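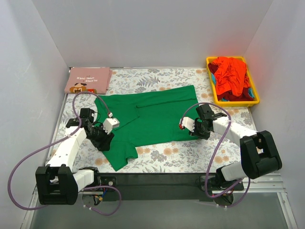

**Figura 3.** Camisa verde sobre a superfície estampada, em estado intermediário de dobra. Crédito: Defne Akyol.

### 3.2 Superfície de apoio e estados intermediários

As camisas do conjunto Oson foram dobradas sobre dois tipos de superfície: uma lisa e clara, usada na primeira série, e uma coberta com material de estampa floral, usada na segunda. A Figura 3 corresponde à segunda série. O fundo branco com folhas cinza e flores alaranjadas foi escolhido por se aproximar das toalhas e forros encontrados nas casas visitadas em maio, onde a roupa raramente é dobrada sobre uma mesa nua.

Cada série reuniu 300 registros. Foram descartados os registros em que a peça saía da área de trabalho ou em que a etiqueta de estado não pôde ser atribuída de comum acordo pelos dois anotadores. Restaram 289 registros na série lisa e 200 na série estampada. A diferença se deve principalmente às peças claras, cujo contorno se confunde com o fundo branco entre as flores. Nas peças de cor lisa e escura ou saturada, o contorno foi traçado sem dificuldade nas duas superfícies.

Adotamos o termo *estado intermediário* para toda configuração em que a peça já apresenta ao menos uma dobra reconhecível, mas ainda não tem o formato final. Na camisa da Figura 3, uma linha de dobra longa corre quase paralela à borda superior, e à esquerda do centro há uma aba de borda inclinada. O trecho de manga aponta para a frente da superfície e termina em canto. As rugas são rasas e não entraram na anotação, que considera apenas dobras com extensão superior a um quarto da largura da peça.

A manga curta foi o elemento que mais gerou divergência. Pelo protocolo Hillard, uma manga projetada para fora do corpo da camisa conta como não dobrada, mesmo quando o tecido ao lado já está sobreposto. Ataberk Bayram propôs uma categoria à parte para mangas com pequenas voltas no tecido, pois essas voltas costumam reaparecer como volume na pilha. A categoria foi mantida na anotação, com o código 2, e agrupada às mangas não dobradas nas análises da Seção 4.

A estampa floral trouxe ainda um efeito que não havíamos previsto. Os motivos impressos serviram aos anotadores como pontos de referência para comparar a posição da peça entre registros sucessivos, o que reduziu o tempo de marcação dos cantos. Na superfície lisa, a mesma comparação exigiu o uso das bordas da mesa. Os tempos por anotador constam do Apêndice B.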